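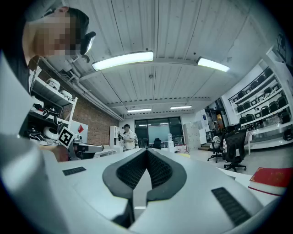 Stimwood back room, shelf day. Thread bc I said I'd keep a record of this one and then didn't for most of April

2024-04-29, lease is ours for another 12 months. so the room gets sorted properly now, no more "just put it there for today"

Size for anyone asking: 352 square feet incl. the bit by the door you can't use. Brick down the one side, white corrugated ceiling, pipes and ducts running up top along the wall. Bright as a dentist's

The white metal shelving stays where it is, against the left wall. We tried talking ourselves into moving it. Full of gear, weighs a ton, no

Shelf rules as of tonight:
top = round bulky stuff, light, nothing with a cord
middle = anything with cables
bottom = whatever you don't mind kneeling for

Middle shelves are the problem. Always were. Black gear, white gear, cables all knotted up with the gear they belong to and some they don't. Pulled one end and half the shelf came with it

Cable system that's lasted longest for us: velcro strap, paper tag, tag goes on the PLUG end. Tag in the middle of the coil is useless, you end up unrolling the thing to read it

Got the straps from Bélanger on the way over. Also garbage bags, masking tape, a coffee I left on the counter there. If you're the one who found it, enjoy

Brick is the other thing. Lovely to look at, sheds red dust constantly. Wiped the back edge of every shelf and the cloth looked like I'd been painting a barn

People keep saying seal it. Landlord says don't touch it. Old brick, something about letting it breathe. So we dust. Soft brush first, then vacuum, never a wet cloth or you're just making mud in the mortar lines

Shelf is now pulled a couple inches off the brick. Should of done that in the first place. Hose attachment fits down behind

The white board with the red diamond on it is still leaning on the wall. It's been leaning there so long I stopped seeing it. Options: hang it, store it flat, give it away. Vote in replies pls

(can't drill brick, see above, so "hang it" means somebody inventing something)

Lights! Had a quote from Rositz for swapping the fluorescent fixtures over to LED. $1,033 with install. Budget for the entire room is 400. So. fluorescents it is

They're fine tbh. Even light, hardly any shadows on the floor, good for finding dropped screws. Bit harsh at the end of a long day. Lamp on the bench helps if you're soldering or writing labels

Ceiling panels: ran the long duster along the seams. Do this BEFORE you wipe shelves. I did it after. Wiped shelves twice

Same for the pipes. Top of a pipe is a shelf for dust and it had a very full shelf

Went through the "maybe broken" pile. Rule was plug it in, give it one go, decide. No "I'll look at it later" box this time. There's a small box. It's a very small box

Turkura down the hall took the spare power bars and two chairs we kept tripping over. Lovely lot. They want the chairs back to front at their loading door, didn't ask

What's left:
- labels on the shelf edges (masking tape til we get proper ones)
- bin for chargers w/ no known parent
- mat by the door, the grit coming in is unreal
- the board

Spent so far: straps, bags, tape, one bucket. Way under the 400. Thinking a second shelving unit, same white metal, if one turns up used. Needs to be narrow. Anyone clearing out a shop or a classroom, message me

To the person asking why not closed cupboards: tried them at the last place. Everything vanishes, then people buy it again. Open shelves look messier but you can see what you've got from accross the room

Also no stacking round things on round things. Learned that one by ear

If you're in the building this week, please put stuff back on the shelf it came off. Even badly. Badly on the right shelf is ok with me

Board votes: hang 5, flat 2, and one for "leave it, it's part of the family now". Leaving it til the weekend. Hands are orange from brick, going home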